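Speaker notes - Velleo starter kit, first review
June 10, 2020, user group meeting, Flolthorpe

Slide 1. Why I asked for this slot

Good afternoon, and thank you for giving me the time. In November our group decided to look for a small arm kit that a person can set up without a long course. We read many catalogs. Then we ordered one kit from Sirkik, the Velleo starter package, and I have worked with it since the spring. I have no connection to the company. We paid the full price of 3792 dollars, and the invoice is in our shared folder for everybody who wants to check.

(Speak slowly here. Last time people in the back row could not follow me.)

Slide 2. What you get for the money

The package is the gripper with its mounting plates, the wrist camera, a cable set, the recording software and one year of support by e-mail. The arm is not included, and I think the product page should say this in bigger letters. Sirkik gives a list of arms which fit.

The printed manual has 122 pages. The first half is very good. The second half was translated in a hurry, and I say this as a person who also writes in a foreign language. For the chapter about calibration I recommend the online version.

Slide 3. The task we gave it

We wanted a task that everybody understands in one minute, so we took big toy bricks for small children. The operator drives the arm to a brick or a small stack, closes the fingers, lifts, and puts it down in another place. Each try is recorded from the wrist and also from the side. Our plan was 100 tries with one operator and 100 tries with a second one.

(Let the next slides stand for some seconds. Do not talk over them.)

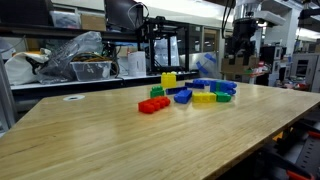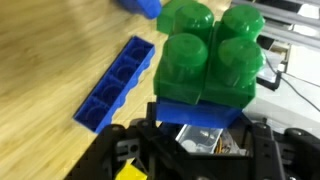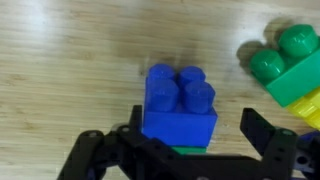

Toy bricks on our wooden table, the second and third views from the wrist camera.

Slide 4. What I liked

The wrist camera is the best part of the kit. The gripper stays in view at the bottom of the picture, so the operator has a good feeling for the distance. In the third picture you can judge the gap between the right finger and the blue brick before you close. With only a side camera this is hard work.

The fingers are simple plates and easy to change. I needed one tool and one short coffee break.

Support answered my questions politely and with exact steps. One answer took four working days, the others came the next morning.

Slide 5. What I did not like

Shiny surfaces. Look at the upper left corner of the third picture, where the glare on the table is almost white. The software has an automatic exposure setting, and it did not help me much. I ask Sirkik to give us a manual control - even a simple one.

Fast movement. When the arm turns quickly, the recording gets soft. A little of it is visible on the left side of the second picture. We now drive slower, and the operators complain.

The software saves every session under a number only. You can't write your own name for it. After two weeks I kept a paper notebook next to the keyboard.

Slide 6. Compared with Triệu

Some of you use the Triệu kit, and I was asked to compare. I had it only for one afternoon, so please take this as a first impression. The Triệu software is nicer and lets you name your sessions. Its camera sits higher, and for me the fingers were harder to see. For beginners I would choose Velleo, for a group with its own programmer maybe Triệu.

Slide 7. Would I buy it again

Yes, but I would first ask for the newer software version and I would order a second set of fingers in the same box. Shipping was slow and not cheap.

Questions now, please. If I don't understand a question I will ask you to repeat it.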